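# Kullus Locals Interview Archive

Last updated: March

Search this repository Search Clear

Text of interviews with members of student locals, collected for the Kullus newsletter and cleaned up for reuse. The archive covers 13 locals and holds 165 interviews. Most were done in person at the spring and autumn assemblies, the rest by email.

Maintained by Malou Kirkegaard. Interviews before the move to Markdown were edited by Brynhildur Skov, who also wrote the original style notes.

## What is in the folders

- `interviews/` has one Markdown file per interview, named by local and running number, for example `zurkholm-04.md`
- `locals/` has a short profile of each local: city, founding year, current board size, working groups
- `people.csv` lists the 223 people who gave or took part in an interview, with the role they held at the time
- `notes/` has style notes and the list of known errors

Several people appear more than once because they moved from a local board to a European working group. They have one row in `people.csv` and a semicolon between roles. Do not split these rows.

## File format

Each interview starts with a header block: local, names, roles, event, interviewer, language of the conversation. The text follows as plain paragraphs. Questions are in bold, answers are not. Where two people answered together and the recording does not make clear who was speaking, the answer is marked `both`.

Introductions are kept under 300 words. Older ones ran longer and were cut; the full versions are in the file history.
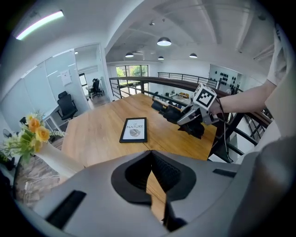

## Languages

Conversations were held in English, Danish, German and Dutch. Everything in `interviews/` is in English. Translations from Danish are by Malou. The Dutch ones come from members of the Willems local and were checked by a second reader. The German ones have had no second reader yet, so treat quotes from them with some care.

## Permissions

Everyone listed in `people.csv` agreed to publication in the newsletter and in this archive. Anyone can ask for their name to be replaced by initials or for an answer to be taken out. Send the file name and the line to Malou. If you keep a copy, please pull changes before you publish anything from it.

You may quote from the interviews in local newsletters, on websites and in handover documents. Name the local and the event. For use in a thesis or a funding application, ask first.

## Known problems

- The Zurkholm files use two spellings for the summer school. Both are in use locally, so they have been left alone.
- Kendness merged with a neighboring local. Interviews from before the merger are still under the old folder name.
- Board years are given as the year the term started. A few early files use the year it ended. These are listed in `notes/errors.md`.
- Membership numbers are whatever the board told us and have not been checked.

## Adding an interview

1. Copy `notes/template.md` and fill in the header.
2. Send the edited text to the people interviewed and wait for their reply.
3. Add new names to `people.csv`.
4. Open a pull request with the name of the local in the title.

Small fixes such as typos and dead links can go straight in without asking.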